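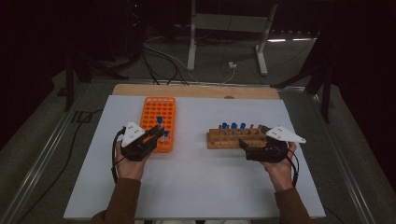 An orange plastic test tube rack (left) and a wooden rack with pegs (right), with blue-capped tubes

Test tube rack

A test tube rack is a laboratory holder that keeps test tubes upright. It is used when several tubes must stand together, for example while they are filled, compared, stored for a short time or left to dry. Racks belong to the most common equipment of school, medical and research laboratories. They are made from wood, plastic or metal, and the number of places can be very different from one model to another.

Most test tubes have a round bottom and cannot stand alone. The rack solves this by holding the tube at two levels: a hole supports the side of the tube, and a base or a lower plate carries its weight. Block racks are made differently. In them each hole is drilled into solid material, and the bottom of the hole carries the tube.

Types

Wooden racks are the oldest type still in general use. The simple form is a long, low piece with one row of holes, and many have also a row of pegs. The pegs are for drying. A washed tube is put upside down over the peg, so that the water runs out and the inside does not touch the surface of the bench. Wood is gentle to glass and does not slide easily, but it takes up liquids and can keep stains from dyes and acids. Varnish helps against this for some years.

Plastic racks are lighter and easier to wash. Many are made as a grid, with holes in several rows, and so they hold more tubes in the same space than a single-row rack. They are sold in strong colors — orange, blue, green and yellow are usual — and laboratories often use the color to separate groups of samples. Polypropylene racks can normally go into the autoclave. Racks from acrylic or polystyrene should not, as these materials become soft with heat.

Metal racks are made from coated wire or stainless steel. The open wire form is preferred for water baths, where the water has to move freely between the tubes.

Size of the holes

The holes must fit the tubes. If a hole is too narrow, the tube must be pushed, and a glass tube can break in the hand. If it is too wide, the tube leans to one side and the liquid surface is difficult to read. Tubes with screw caps or push caps need also enough distance between the holes, because the cap is often wider than the tube. When the caps touch each other, it is common to use only every second hole.

Use

A rack is placed on a flat surface before the first tube is put in. Tubes are held near the top and lowered straight down. In a grid rack with only a few tubes, they are best spread over both halves, so that one end does not become heavy. A full rack is carried with two hands.

When samples are moved from one rack to another, the order should stay the same. Many laboratories write numbers or letters beside the holes, but the tubes should be labeled as well — a mark on the rack is of no use after the tube has left it.

Cleaning

Plastic and metal racks are washed with warm water and mild detergent, and a narrow brush is used for the holes. Wooden racks are wiped with a damp cloth and are not left in water, which makes the wood swell and the pegs loose. A peg that has become loose can be fixed again with waterproof glue. Broken glass in a hole is removed with tweezers, never with the fingers.

In teaching

In schools the rack is often among the first pieces of equipment that pupils learn to handle. The handbook Bench Equipment for Beginners by Gillespie Cruickshank (Bittencourt, 545 pages) gives it a short chapter and recommends exercises with capped, empty tubes before any liquid is used. In one of them the pupil fills 5 places in a wooden rack from a plastic one, keeping the order, and then returns the tubes.

See also

Test tube holder
Test tube brush
Drying rack
Centrifuge tube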